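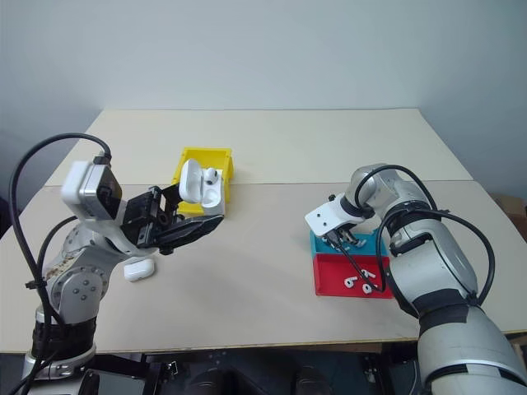 Mohcine wants to know if rubbing alcohol will hurt the silicone tips, and whether a toothpick is okay for the gunk in the mesh. He read my September page on cleaning phone cases and says I skipped the one thing he puts in his ears every day. Fair enough, Mohcine!

So, tips first. Pull them off and wash them in warm water with a drop of dish soap, then leave them on a towel overnight. I've put mine back on damp (impatient, I know) and the sound went all muffled until the next day. Alcohol now and then probably won't ruin them, but mine got sticky after a winter of it and I went back to soap.

No toothpick in the mesh, please. You'll push the wax right through. I hold the bud with the mesh facing down and brush upward with a dry baby toothbrush, so the crumbs fall out on the table. Poster putty works too, the blue kind, pressed on lightly and peeled off. Use a fresh pinch each time.

The charging case gets forgotten, and pocket lint loves it in there. Dry cotton swab down each well, a little twist, done. If a bud won't charge, wipe the metal contacts in the well and on the bud itself before you go shopping for new ones. I nearly spent 100 dollars at the mall in Dornville over what was a speck of fuzz. The hinge collects a gray line of grime, and a swab barely touched with alcohol lifts that. Keep any liquid away from the charging port.

I do all this every 14 days or so, usually while the pasta water heats up. Moataz Ezzat wrote in to say he keeps a little brush in the drawer with the chargers so he can't claim he lost it. Mine lives in an old mint tin with the putty and 8 swabs, and I refill it when I do the bathroom shelf.

Next time, remote controls and the stuff between the buttons.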